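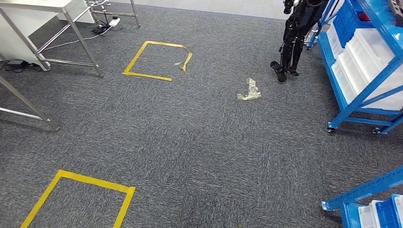
# Visit notes: Irkix carpet tile plant, Druvari

The plant runs one open day a year, in August. I booked the technical tour, which leaves from the visitor building at 9:30 and takes two hours. The general tour is shorter and skips the backing line, so anyone with a trade interest should pick the longer one.

## Yarn and tufting

Irkix buys its nylon already dyed. Yarn arrives on cones and is loaded onto creels behind each tufting machine. The plant has 13 machines, and all but two were running during the visit. Most of the output is loop pile in mixed grays, sold under the Tevell name for offices and schools. The mottled look comes from twisting dark and light strands together before tufting. A mottled tile hides soil and small shade differences between batches, and the guide said plain colors bring in far more complaints per square yard.

Tufted cloth comes off in wide rolls and passes over a lit inspection table. Missed stitches are repaired by hand with a single-needle gun. An inspector showed us two repairs on the same roll, and I could find only one of them.

## Backing and cutting

The backing line is the longest piece of equipment on site. Cloth is precoated, dried, laid onto a glass-fiber layer and bonded to the heavy backing. The compound contains ground filler, which gives the tile enough weight to lie flat. The walkway here is loud, and the headsets handed out at the door did not work well past the dryer.

Cutting is done with a die press. Tiles are stacked by cutting order, with an arrow printed on the back to show pile direction. Edge trim goes to a baler. The plant takes back its own trim but does not yet accept used tile from customers.

## Test lab

The lab was the best part of the day. Samples from each batch go through a drum test for wear, a castor chair test and a heat soak for dimensional change. We saw a Lightfoot tile, the thinner product, next to a Tevell tile after the same castor test. The Lightfoot sample had flattened visibly along the track. It costs less and is meant for bedrooms and light traffic.

## Practical points

- Closed shoes are required, and there are no loaners.
- Parking is at the east gate. It is a 600-yard walk to reception.
- Tours are limited to 5 people on the backing line walkway, so larger groups wait their turn.
- Sample packs are free at the end, but the full shade range has to be ordered by mail.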